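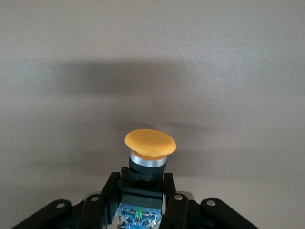
Work > Open calls > Chore and bench trials

Call for participants: people who assemble, sort and put things away for a living or at home
11 Sep 2021, by Dayana Zavala

Climar is looking for 12 paid participants for a study at our Hakville workshop. We want to know which household and shop-floor chores a robot arm can take over now, which ones it can do with a person nearby, and which ones it should be kept away from for the time being. We need people who do these chores regularly and have opinions about how they should be done.

You do not need any background in robotics or programming. We would like about half the group to come from small shops, packing rooms or repair benches, and the other half to be people who run a household.

What the work is

Each participant comes in for 3 sessions in September. A session runs for a morning or an afternoon, with a break in the middle.

In the first session you do the chores yourself, by hand, at your usual pace. The list includes picking push buttons and switches out of a parts bin and standing them upright, fitting a switch into a panel hole, matching lids to containers, folding dish towels, loading a dish rack and wiping down a counter. We time you and write down what you do when something goes wrong, such as a dropped part or a towel that won't lie flat.

In the second session you guide the arm through the same chores using a hand controller. Quezada, who built the controller, will have a technician in the room. Most people need a while to get used to it. Picking up a rigid part is usually manageable within the first hour. Towels take longer, and some people never get a fold they are happy with. You will be paid the same either way.

In the third session the arm works on its own and you grade it. You decide whether each chore was done well enough that you would leave it alone, done but in need of fixing, or not done. We will ask you to explain your grades out loud, and we record the audio.

Where things stand

In our spring trials the arm finished 72 percent of the rigid-part chores without help. For cloth and anything wet the results were much worse, and we stopped several runs early. It is slow at everything. A person at the bench can clear a bin of switches well before the arm does. Small parts with a wide top and a narrow body still cause trouble when they lie on their side, and so does anything shiny or see-through. Please don't apply expecting a demonstration of a finished product.

Who can apply

You should be 18 or older, able to stand for part of a session, and comfortable reading instructions in English. Stools are available. If you have limited grip or use only one hand, please apply. Those chores are the ones people tell us they would most like help with, and our earlier group did not include enough of you.

You can't take part if you work for Climar or Quezada, or if you were in the spring trials.

Pay and practical details

Pay is 50 dollars per session, by check or bank transfer, at the end of each session. If you have to drop out partway, you keep what you have earned. Parking is free behind the building, and the Turnar bus stops at the corner. Wear closed shoes and tie back long hair. Rings and bracelets come off before the second session.

Video is taken of the work surface and of your hands. Your face is not filmed. You will get a consent form by email and should read it before you come.

How to apply

Write to Dayana Zavala at the workshop with your name, the chores you do most often and the times you can't come. Please also tell us about one chore you would hand over tomorrow and one you would not, with a sentence or two on each. We read those answers first. Everyone who writes will get a reply, including people we can't place in this round.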